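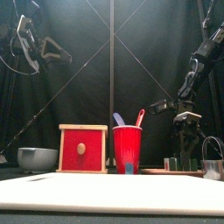
Warum hat der Roboter nicht losgelassen?

Ein Roboterarm hat keine Hand mit Haut wie du. Vorne hat er einen Greifer. Der rechte Arm über dem Holztablett hat dafür dunkle Finger, die gerade nach unten zeigen. Mit solchen Fingern soll er kleine Klötze nehmen und an einen anderen Platz stellen.

In der Werkstatt Irholm üben zwei Arme an einem weißen Tisch. Im August ist dort ein Fehler passiert. Der rechte Arm hatte einen grünen Klotz gefasst und wollte ihn abstellen. Aber die Finger gingen nicht auf. Der Arm fuhr trotzdem weiter, mit dem Klotz zwischen den Fingern, und drückte ihn auf das Tablett. Es hat laut geknackt.

Darren Birkett stand daneben und drückte den Notstopp. Das ist ein Knopf, der alle Bewegungen sofort anhält. Der Arm blieb stehen — mitten in der Arbeit.

Woher kam der Fehler?

Lalit Rastogi hat im Computer nachgesehen. Der Arm schreibt nämlich jede Bewegung in eine Liste, so wie ein Tagebuch. In Zeile 1337 stand: »Greifer offen.« Das war falsch, denn der Greifer war noch zu. Ein Kabel im Inneren saß locker, und deshalb bekam der Computer eine falsche Nachricht.

Was wurde geändert?

Das Kabel hat jetzt eine Klammer. Außerdem wartet der Arm nach jedem Öffnen kurz und prüft die Finger ein zweites Mal. Erst dann fährt er weiter. Nach 24 Probefahrten ohne Fehler durfte er wieder üben.

Eine Regel gilt in Irholm für alle, auch für Erwachsene: Solange die Arme eingeschaltet sind, kommt keine Hand auf den Tisch.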